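Larine two-door cupboard with drawer - review

I bought the Larine in July to replace a chest of drawers that had lost two of its runners. It has now been in daily use long enough for me to say what I think of it. I paid for it myself.

It comes flat, in one long box. The box is heavy and the cardboard handles on mine had torn before it reached the door, so get a second person if you have stairs. Everything inside was wrapped well enough and no corners were damaged. The screws come in numbered bags, and the numbers match the booklet, apart from bag 6, which the booklet calls bag 5 on one page and bag 6 on the next. They are the long screws. Use them for the base.

Assembly took me an evening, from half past six until just before ten, with a break to eat. The body goes together with cam locks and wooden dowels. Two of the dowel holes were tight and I had to sand the dowels a little. Do not knock them in with a hammer, as I tried that first and raised a small bump on the side panel which I can still feel.

The doors are the part that needs patience. They hang level with the body only after a fair amount of turning the adjusting screws, and each screw moves the door in a direction you don't expect until you have done it a few times. The booklet gives this one drawing and no words. I did the left door, then the right, then had to do the left again.

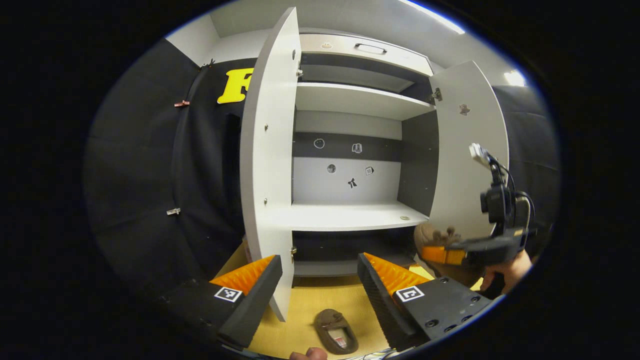 Kausar Arain wrote in after I posted my first notes to say that the doors on hers dropped again within a month, and that tightening the fixing screws with a hand screwdriver instead of a drill cured it. She also said to do the adjusting once the cupboard is loaded, as hers leaned slightly under the weight and the gap between the doors changed.

I have followed the second piece of advice and agree with it. My floor slopes towards the window, and with the shelves full the gap was wider at the bottom than the top. A folded bit of card under one corner and half a turn on one screw put it right.

The drawer is good. It runs smoothly and doesn't tip when pulled out a long way, though there is no soft close and it bangs if pushed hard. I keep bills and batteries in it.

The finish wipes clean with a damp cloth. Pencil comes off, biro doesn't.

I looked at the Pletby before buying. It was £40 cheaper, but the shelf is fixed and the back is in two pieces. The Clalline is better made than either and costs a good deal more.

Fix it to the wall. The bracket is supplied, the wall plugs are not.

Four out of five. I took the point off for the door instructions.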